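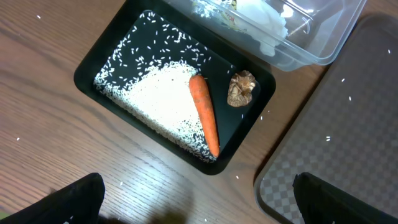
Sulastri Pattinasarany argues that rice should be scraped off a meal tray before anything else is lifted from it, as each item moved first carries grains onto the next surface. Her comment came in reply to the new clearing sheet for the Flekholm canteen, issued in February.

The sheet covers trays, sticks, cups and leftovers. It replaces a 10-step procedure with one of five steps. Food stays on its small black tray until the serving tray beside it has been cleared. 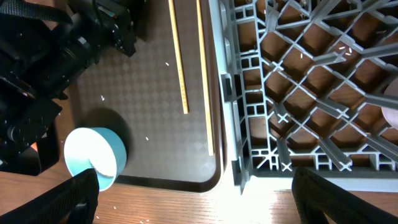

Sticks go to the rack before cups. A cup is lifted straight up and emptied over the waste bin. Patterned serving trays are wiped along the grooves, then across them, with a damp cloth. The sheet sets a limit of 2 wipes per tray, after which the tray goes to the sink.

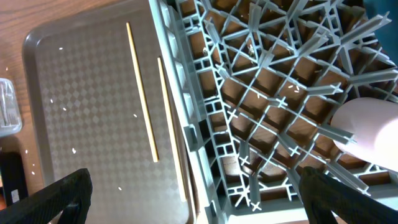

Racks with a lattice base need a separate check. Grains lodge in the cells and at the crossings of the ribs, and a cloth does not reach them. The sheet calls for the rack to be lifted, tapped over the bin and rinsed from the underside. Flekholm has 186 serving trays in use and checks its racks at the end of lunch.

Foil and paper napkins are collected in a clear container and kept apart from food waste. The Skellard site will use the same sheet, with its own order for cups.

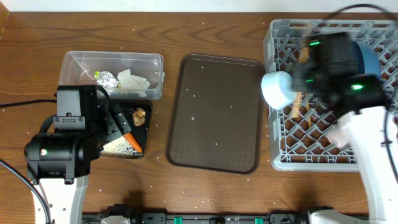
Filed under: Kitchens and Canteens

Comments on the sheet can be left at the Flekholm serving counter until 3 p.m.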